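Quiénes somos

Hultmont es una pequeña empresa de reformas de baño. La fundó Estrella Jaramillo junto con el señor Kubíček, que llegó al país sin hablar todavía el idioma y que hoy escribe esta página, con la paciencia de sus compañeros para las correcciones. Pido disculpas si alguna frase queda un poco rígida.

Empezamos en el barrio de Odham, en un local que compartíamos con una tienda de lámparas. Durante 2 años hicimos solamente reparaciones: cisternas que perdían agua, juntas viejas, suelos levantados por la humedad. De esa época conservamos la costumbre de mirar primero las tuberías y hablar después de los colores.

Cómo trabajamos

Antes de cada obra visitamos la vivienda y tomamos las medidas nosotros mismos. Después preparamos un presupuesto por escrito, en el cual cada partida aparece separada. El cliente tiene 50 días para decidir, y durante este plazo el precio no se modifica.

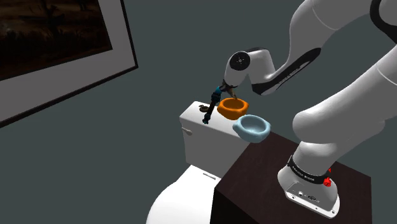
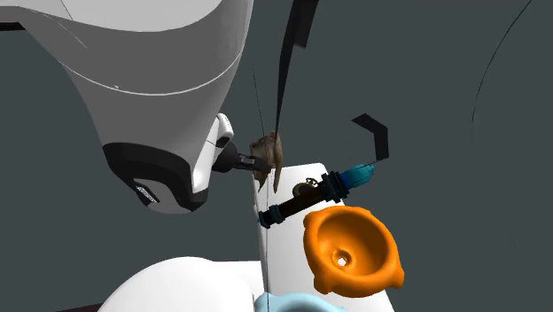
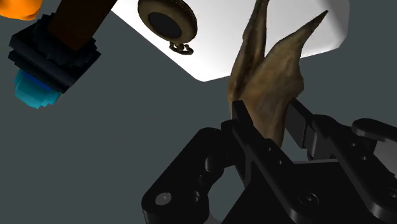

Nuestro equipo

Somos 7 personas. Estrella dirige las obras y atiende las visitas; yo me ocupo de los presupuestos y de los pedidos. Los demás son fontaneros, alicatadores y una electricista, todos con contrato fijo. No trabajamos con cuadrillas de paso, salvo para retirar escombros.

Hasta hoy hemos terminado 661 baños, la mayoría en pisos antiguos, donde el espacio es poco y las paredes raramente son rectas. El más difícil fue el de la pensión Skendavia, con una bajante que no figuraba en ningún plano y que nos obligó a empezar de nuevo.

Visítenos

En octubre abrimos también por las tardes. Es preferible pedir cita, y si es posible traer una medida aproximada del baño y una foto del contador de agua.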